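Skavow Tabletop Kit: simulation pack README

Thank you for giving the Skavow pack a try! It goes with the arm kit we sell at Pumine, and lets you practise block handling on your own computer before the parcel comes. 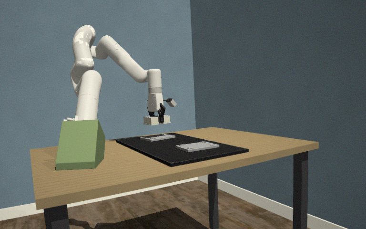

Do I need to own the kit to use the pack?
Anyone can download and run it, and your saved tasks will carry over (nearly always without fuss) if you buy an arm later on.

There are 18 starter tasks, and over 100 saved runs to replay when you fancy a rest. Please start with the slow ones, as Anežka Bartoš put a lot of care into their notes.

Last updated February 13, 2025 by Min-kyu Cheon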